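Suche im Werkstattbuch Suchbegriff eingeben Los

Januar, Konadine, Tisch 2

Angefangen kurz nach 9, zu spät wie immer. Plan für den Tag: 50 Vorführungen per Handführung und danach 50 über die Fernsteuerung, gleiche Aufgabe, gleicher Tisch. Aufgabe: Ketchupflasche greifen, auf den Teller legen, Arm zurück in die Grundstellung. Klingt nach Kindergarten, hat bis zum Mittag gedauert.

Handführung läuft im Nachgiebigkeitsmodus. Der Arm tut dann so, als wäre er schwerelos, und ist es in den Gelenken 1 bis 4 auch fast. Gelenk 5 hat eigene Ansichten. Thư Thái führt deutlich ruhiger als ich, in meinen Bahnen sieht man jeden Schluck Kaffee. Habe in der Auswertung vorerst nichts geglättet, der Lernende soll ruhig wissen, von wem er es hat.

Notiz für alle: Flasche immer liegend starten. Stehend haben wir gestern probiert, das Protokoll dazu besteht im Wesentlichen aus dem Wort »umgefallen«. Der Greifer soll quer zur Flasche zufassen, möglichst in der Mitte. Am Deckel rutscht er ab.
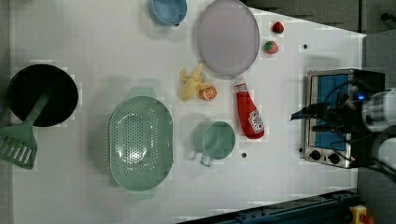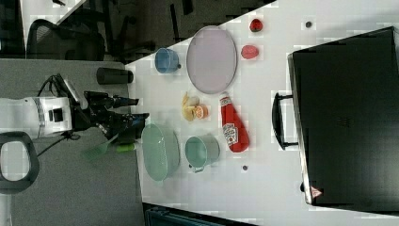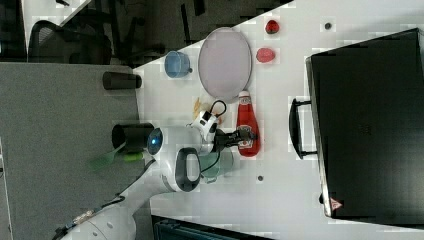 Lesezeit: 3 Minuten

Fernsteuerung ab 13 Uhr. Erst mal eine halbe Stunde die Verzögerung gesucht. Anzeige in Lillix behauptete 40 ms, gefühlt war es eine Postkarte. Am Ende hing ein alter Filter im Pfad, der bei jedem Neustart wieder eingeschaltet wird. Jetzt aus. Steht als Zeile in der Startliste, bitte nicht wieder herauslöschen, Tươi.

Danach ging es ordentlich. Unterschiede zur Handführung, soweit ich sie heute sagen kann:

- Fernsteuerung ist langsamer, vor allem auf den letzten Zentimetern vor dem Zufassen. Man zögert, der Arm zögert mit, und das Zögern landet in den Daten.
- Bei der Handführung drückt man den Greifer gern zu tief auf die Tischplatte. Merkt man nicht, weil man ja selbst drückt. Die Kraftwerte sehen entsprechend aus.
- Der grüne Pfannenwender ist per Hand machbar und per Fernsteuerung eine Charakterprüfung. Für heute aus der Aufgabenliste genommen.

Training über Nacht mit den Handführungsdaten allein, 3.000 Schritte, Zwischenstand alle 800. Letzteres ist krumm, ich weiß. Die Zahl stammt noch aus dem Damano-Versuch, und keiner traut sich, sie anzufassen. Die Fernsteuerungsdaten kommen morgen in einen zweiten Lauf, dann beide gemischt.

Offen:
Gelenk 5 neu einmessen (ich).
Läufe 31 und 32 verwerfen, da hat mir das Kabel am Ärmel gehangen.
Banane und Orangenscheibe morgen an andere Stellen, sonst lernt er am Ende die Banane als Wegweiser.
Wer hat den zweiten Handregler?

Schluss 18:40. Tisch so stehen lassen.

Kommentare (4)

Tươi Văn
Ich habe die Zeile nicht gelöscht, ich habe sie aufgeräumt.

Thư Thái
31 würde ich behalten, der Griff selbst ist sauber. Nur den Rückweg abschneiden. Und die 800 fasse ich gern an, wenn sich sonst keiner findet.

Tươi Văn
Handregler liegt bei Vũ im Schrank, oberes Fach. Akku leer.

Thư Thái
Dann lade ich ihn. Bitte morgen nicht vor mir mit dem zweiten Lauf anfangen.

Kontakt | © Werkstattbuch Konadine | Nach oben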